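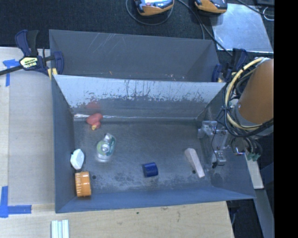
My metal bin with the small things still inside, before cleaning

How to clean old metal bins for children's small toys?
Posted by Kutuveck

Hello all. I have 2 metal bins of the same kind which I want to use for small toys and wooden blocks in our playroom. The floor of the bin has many pale, cloudy marks, and the back wall has dark streaks on the upper half, like something ran down there. I washed it with dish soap and a soft cloth but the streaks stayed. There are also small round holes in the floor. Should I close them, or is it better to leave them open? I do not want to paint the inside if it is possible to avoid.

Alaoui
Take out all the toys first and wash them separately in warm soapy water, but do not soak the wooden piece, only wipe it. For the streaks I would make a paste from 100 g of baking soda and a little water. Put it on the wall, wait 40 minutes, then rub with a soft sponge and rinse well. Try it in one corner before you do the whole wall. The cloudy marks on the floor look to me like scratches, and scratches will not wash away. I have the same on mine and I put a piece of felt on the bottom, it is also more quiet when the children throw blocks in.
About the holes, I would leave them open. If you wash the bin, the water can go out. Only feel with your finger that the edges are not sharp.

Clulus
just get plastic ones, much lighter

Prero
I agree with the felt. For streaks I used 200 ml of white vinegar in a bowl of warm water, and it helped a little but not completely. Please do not use steel wool, it makes new scratches. After rinsing, dry the corners with an old towel, I forgot this once and I got rust in the seam.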